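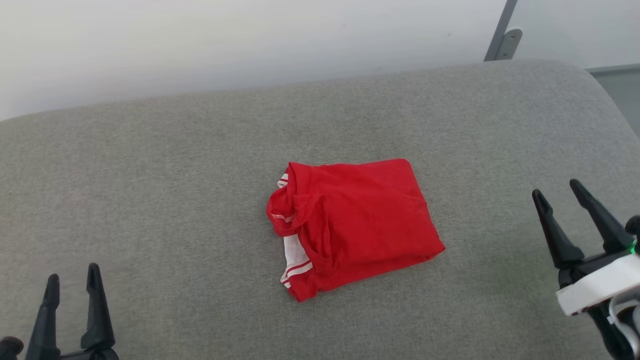
Brorkell started with school clothes, and school clothes are still most of what comes through our door. Families bring in what their kids have outgrown, we wash it, mend it, fold it and put it on a rack or a shelf, and another family takes it home. The polo shirt is our bread and butter. A red one with that white band and the two thin red stripes along the trim will go out again in no time if it's folded so the stripes show, and we love sending those off! The collar is the part everybody fights with (it bunches, it rolls, it has its own ideas), and new folders get plenty of practice on it before we move them up to anything with pleats.

Search
Type here to search Go

Edeltraud Pichler opened the first Brorkell room behind her alterations shop with two racks and a borrowed iron. She had spent years taking up hems for kids who would need them let down again by spring, and she kept thinking how much good cloth was sitting in closets. These days we have 14 people on the schedule and a proper wash room, and last school year 575 families picked up clothes from us. Edeltraud still does the zippers. She says she'll stop when somebody else can do one faster, and so far that hasn't happened.

How it works

Bring your clothes clean if you can, but we wash everything again anyway. Check the pockets, please, please check the pockets! After washing, each piece goes to the mending table, where Sun-ja Kwak looks over seams, buttons and cuffs. Small holes get fixed. Big ones go in the patch bin, and a worn-out shirt can keep a lot of other shirts going. Then it's off to folding.

We're a little bit crazy about folding. Kristine Villanueva taught most of us, and her way is simple: lay the shirt face down, smooth it from the middle out, sleeves in, sides in, bottom up, turn it over. Use any flat place you've got. A sofa cushion is fine, a padded bench is fine, your knee will do in a pinch. She runs a folding hour at four in the afternoon for anyone who wants to come, and kids are really welcome. Some of the eight-year-olds are better at it than the grown-ups, and they let you know.

What we take

Polo shirts, T-shirts, sweaters, skirts, pants, gym clothes and winter coats, all kids' sizes. Name labels can stay in, we'll take them out. We can't take shoes or underwear, and we've run out of room for costumes (sorry, we did enjoy the dragon).

Each family can pick up to 14 pieces per visit. There's no form to fill in and no need to explain anything. If you have something to give back in trade, great, and if you don't, come in all the same.

Where we are

Our main room is in the old Trurine building, one floor up, with the elevator on the left as you come in. Chae-won So looks after it and can usually tell a kid's size from across the room. Damian Eberhard drives the van and picks up bags from schools, with his longest route in February when everybody seems to clear out their closets at once. If your school would like to be on the route, ask for him at the desk in the morning before he heads out.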